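## The Slipper Shelf: my half of the small-storage project

So our brief was to pick one bit of everyday storage that people grumble about and see if we could make it less annoying. Meriem Younis took coat hooks. I took slippers (I live with four other people and the heap by our door is a disgrace, so I felt qualified!).

I asked 35 people in my dorm what they do with their slippers when they go out. Most said some version of "kick them off." Only nine put them on anything you could call a shelf, and a couple of those admitted it was really the bottom of a bookcase. Shuzhen Fu, who helped me sort the answers, pointed out that the shelf people nearly all had a seat close by. I hadn't asked about seats at all, which I regret now.

That pushed me toward the low rack with the black metal frame and light wood shelves. There's a pale armchair right next to it, so you can sit down, swap your shoes and reach over without getting up. I wanted to know three things: which way round the slippers should go, whether the lower shelf gets used, and how far apart a pair can drift before it stops looking like a pair. 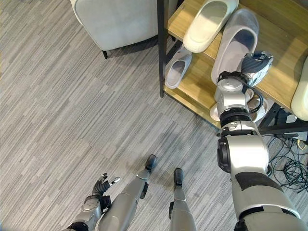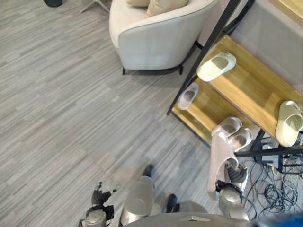
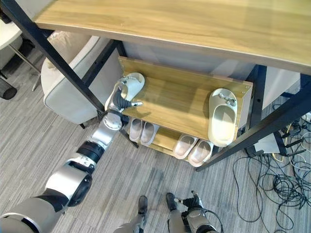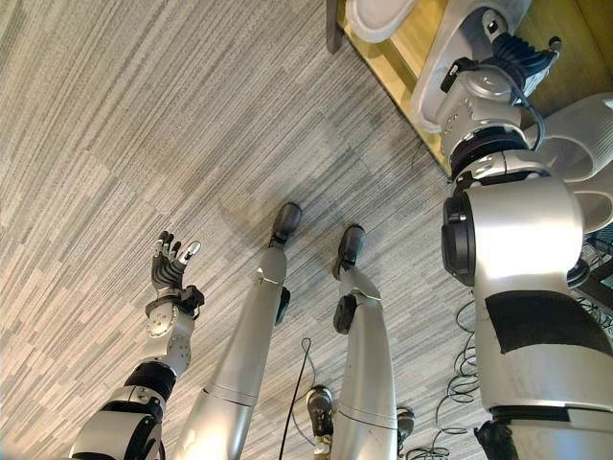
The lower shelf was where I changed my mind the most. In my first draft I called it wasted space, and Dalia Benkirane wrote "says who?" in the margin. Fair! It's harder to see into when you're standing, but from a chair it's fine, and I'd happily put the pairs I don't wear every day down there.

Direction matters more than I thought. Heels out is quicker to grab, toes out looks neater, and I went back and forth on it for an entire evening. I settled on heels out for the upper shelf. Chunky soles are a pain either way, and the plush kind flop over if you so much as look at them.

The carpet deserves a mention too. Streaky gray is very forgiving about lint, but pale gray slippers left on it are easy to overlook at 6 a.m., and my toes can vouch for that.

Things I'd still like to try are a thin strip along the front edge of the shelf and some kind of marker for each person's spot. Meriem wants to combine that with her hooks, so we're measuring both together in January.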